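Brultik colour names, data card

Brultik is a small list of colour words collected from old paint and dye catalogues. It holds 3000 entries in plain text, one per line. The oldest catalogue is from 1794.
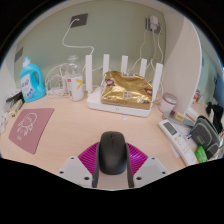

Spelling is kept as printed, so grey and gray are both present – please do not merge them. Up to 3 sources are given for each name.

Updated Thursday, February 8, 2024

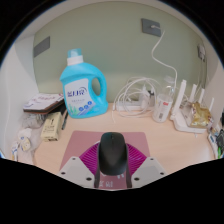 M. Arai

Known problems: the Cutthorpe catalogue has no page numbers.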